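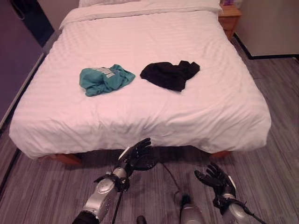
Two shirts on the bed, waiting to be sorted.

Worn-once clothes and the bed

Most bedrooms have a spot where shirts land at the end of the day. Often it is the bed. A bed is a good place to sort and fold clothes as long as they leave it again before night, so the tips on this page treat it as a work table that has to be cleared.

Make the bed first. Pull the duvet flat and let it hang evenly on both sides. Small items like socks disappear into a rumpled cover, and a flat one is easier to fold on.

Spread things out. Leave a gap between garments so you can pick up one at a time. Dark shirts shed lint on white bedding, so turn them inside out if they are fresh from a towel load. A strip of wide tape takes off what is left behind.

Check each piece once. Look at the collar, the underarms and the front hem. If it smells or has a mark, it goes to the wash. If it is fine, fold it or hang it now. Shirts left in a heap overnight will need the iron.

Printed shirts

Wash them inside out in cool water. Do not iron over the lettering. Turn the shirt inside out or lay a thin dish towel on top, and keep the iron moving. Teal and other strong blue-greens can bleed the first few times, so wash them with the darks until the rinse water runs clear.
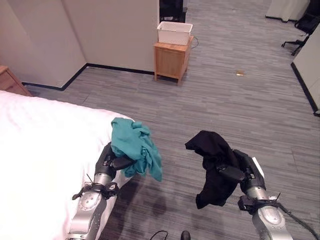

Page last changed: 16 Jul 2023

Picking up and carrying

Take one shirt in each hand if you are separating colors. Teal in one, black in the other, and each goes straight to its own pile. Scooping up the whole lot in your arms mixes them again, and you end up sorting twice.

Hold long pieces high enough that the hem clears the floor. Gray plank floors hide dust well, and a black shirt will find it. Run a dry mop along the side of the bed before you start, and do the gap underneath while you have the mop out.

Folding a T-shirt

Lay it face down and smooth it from the collar to the hem. Fold each side in toward the middle, with the sleeves turned back. Bring the hem up to the collar, then fold in half again. Thick cotton may do better with only the first fold.

Keep a nightstand drawer for shirts you will wear again within 2 days. Anything still there after that goes in the wash.

The page on storing summer bedding will be updated in October.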